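4.2 Clasp wear and fit of the bracelets

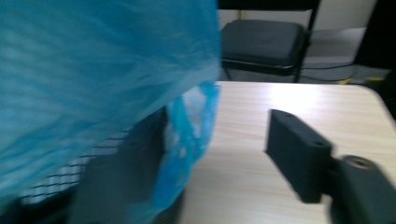

Figure 3. Workroom, blue plastic bag beside the tabletop.

Minoru Sekiguchi objected at the planning stage that a bracelet sold as one size will be judged by its clasp before anyone looks at the stones, and that any survey of buyers should therefore ask about the clasp first. We followed this advice. The first question on the form dealt with opening and closing the bracelet with one hand, and the questions on metal color, stone setting and price came later.

The sample was made up of 803 buyers who had bought a white gold bracelet from one of three sellers, Fellico, Zawadzka or Dostow. All three sell in person and by mail. Buyers who had received the bracelet as a gift were kept in the sample but coded separately, as they had not chosen the length themselves. Of the full group, 140 had gone back to the seller at least once to have the bracelet shortened, lengthened or repaired.

Most of those return visits had to do with length. The standard length offered by Zawadzka was judged too long by buyers with narrow wrists, who reported that the bracelet turned over during the day and that the stones ended up on the inside of the wrist. Dostow fits an extra ring near the clasp so that the wearer can close it at a shorter point. Buyers liked this, although several wrote that the loose end caught on knitted sleeves. Fellico shortens a bracelet on request before sale, and its buyers returned less often for length but about as often for repairs.

Repairs were mainly to the tongue of the box clasp. The tongue is a folded strip of metal that springs open inside the box, and it loses its spring with use. In white gold this seems to happen sooner when the strip is cut thin to keep the clasp small. We did not measure strip thickness on every piece and can only report what the bench workers told us. Tài Sầm, who carried out the interviews in Dravembridge, noted that bench workers there bend the tongue back by hand once or twice and then replace it – a third bend tends to crack the fold.

Safety catches were the one point on which buyers and bench workers disagreed. Buyers described the small side catch as fussy, and many left it open. Bench workers regarded it as the main protection against loss and wanted it on every bracelet set with diamonds. Buyers who had lost a bracelet before sided with the bench workers.

Replated pieces are left out of the figures in this section. Plating wear is treated in section 4.3, together with the buyers' remarks on color.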